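Histville method

The Histville method is a way of storing fruit at home, promoted in household manuals and later by the Nägeli company, a seller of larder goods. Its central claim is that fruit kept apart, on cloth, at room temperature, will last twice as long as fruit kept in a bowl. The claim has been repeated often and tested seldom.

Origins

The method takes its name from Histville, where a printed guide to the larder is said to have been handed out to new tenants. No copy of the first edition has been found. The earliest text that can be checked is a Nägeli booklet, which had a print run of 4000 and was plainly meant to sell storage cloths. It speaks of "long experience" without saying whose.

Later writers added to the story. Alois Rainer, in his short history of the larder, traced the practice to farm kitchens near Pirnard, but the letters he relied on deal mostly with apples laid on straw in a loft - a cold, dark place, and a poor match for a kitchen table in August.

Practice

Followers of the method spread a cloth on a table or counter and set the fruit out on it so that air can pass between the pieces. Citrus is usually the first thing recommended, as its thick skin forgives a good deal of neglect. The booklet says fruit should be turned every 2 days and any soft piece taken away at once. This last piece of advice is sound, and may account for most of the good results reported.

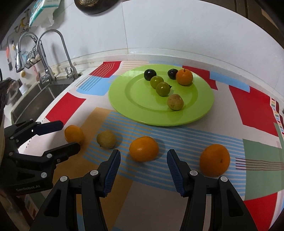
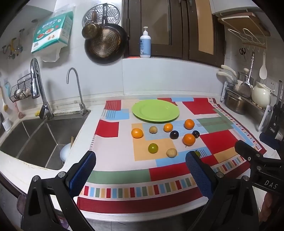
Citrus on patterned cloth.

According to Rainer, the cloth itself was never the point, and households that simply looked at their fruit more often would have thrown less of it away whatever it was resting on. He repeated this view in later editions, to the annoyance of the firm.

Evidence

Nägeli's advertising cited a survey of 2957 households, most of which were said to be "satisfied". The questions were not published, and there was no group using ordinary bowls for comparison. Being satisfied is also a different matter from having fresher oranges.

Some of the reasoning is fair. Mould can pass from one fruit to the next where they touch, and some ripe fruits give off a gas, ethylene, that hurries others along. Neither fact shows that a cloth doubles the life of anything. Many kinds of fruit keep longer in a fridge, a point the booklet leaves out.

Present use

The method survives mainly in lifestyle columns and on the Paltodance household pages, where the doubling claim still appears without a source.

Related articles
Larder
Straw loft
Ethylene and ripening
Nägeli storage cloths

Shares: 2

Last changed 17/07/2023 - Contact the editors - Copyright - Back to top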